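Sobre el ocio de sobremesa en los espacios de trabajo

Aug 8, 2018

Desde el pasado mes de março — marzo, en la redacción definitiva del reglamento — la sede de Plavness dispone de una sala de descanso abierta a todo el personal. La dotación inicial ascendió a 3.000 euros y comprende juegos de mesa, publicaciones y un billar en miniatura de paño verde. 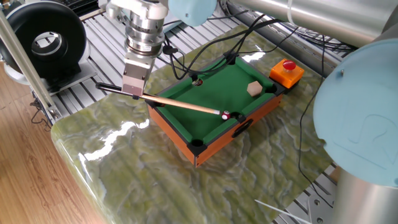 Conviene recordar que la pausa forma parte de la jornada y que su disfrute no requiere autorización previa. La experiencia de Bitum, que adoptó un régimen semejante, aconseja fijar pocas normas y mantenerlas estables. Quien suscribe considera acertado ese criterio, si bien lamenta que el horario de tarde continúe sin ampliarse.

Los juegos deberán quedar recogidos al término de cada uso. Las piezas extraviadas se comunicarán por escrito a la recepción del edificio Crichton.

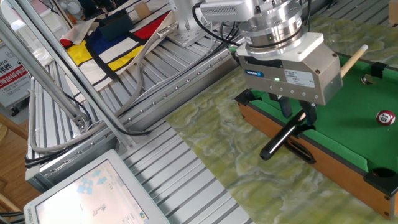 Próximas adquisiciones

Se ha reservado una partida de 600 euros para nuevos títulos. Las propuestas se recibirán en el buzón de la segunda planta — el de Pavavo permanece fuera de servicio.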